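Brenis Laundry – folding set, light garments
README

Last touched in October. Ask Bheki Van der Merwe if something is missing, he keeps the master list.

What this is
Clips of people folding clothes, mostly tops and other light stuff. 1535 clips in all, 800 of them checked by hand. The rest are usable but expect a bad label here and there. Towels and sheets are in Viter, not here. Socks nowhere yet.

Folders
raw/ – untouched, do not rename anything
checked/ – the 800
labels/ – one text file per clip, same name as the clip
odd/ – dropped garments, double folds, two items stuck together

Garments
14 garments, used over and over. Plain ones outnumber patterned ones. The gray ones are the hard ones – the fabric creases easy, and once it's bunched up it's tough to tell inside from outside. Look for the stitching first. If you can't find a seam, label the side as "unknown" and move on.
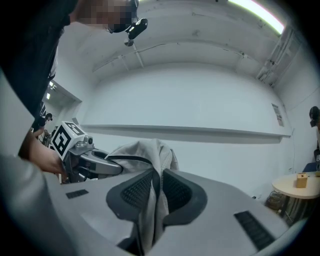 Light gray garment, crumpled, dark stitched edge showing.

Labels
Five states: heap, lifted, spread, half fold, folded.
Heap and lifted get mixed up the most. Rule we settled on: if any part of it is still resting on a surface, it's a heap. A garment held up but still bunched is lifted, even if it looks like a mess. Spread means you could count the sleeves.
Half fold = one fold, edges more or less together. Don't be picky about the edges, shirts aren't square.

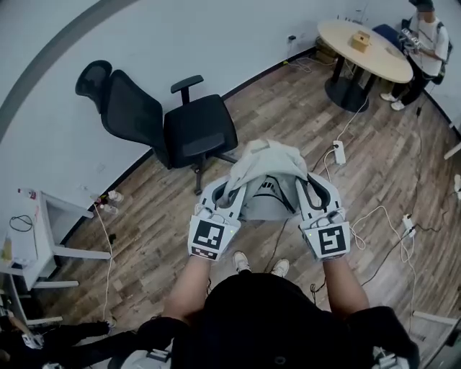 Folded means done and put down, so a neat one that's still in the air stays half fold. Yes this annoyed people. The older labels from Jemal used "neat" for both and we had to redo 100 of them, please dont bring it back.

Side labels are separate: outside, inside, mixed, unknown. Mixed is fine to use a lot. A bunched piece will often show you a bit of both, and a pattern peeking out doesn't tell you which side is which.

Known problems
- some label files have a blank last line, strip it
- sleeve counts are wrong for the tank tops (should be zero)
- two garments share the name gray_b, fix is comming in the next version
- start times can be off by a second in odd/

Splits
Split by garment, never by clip. Same shirt in train and test makes the numbers look way better than they are. The Fevetti list in labels/ has the split we use.

To do
Rename gray_b. Hoodies. Decide what to do with buttons – right now a buttoned shirt and an open one get the same tag.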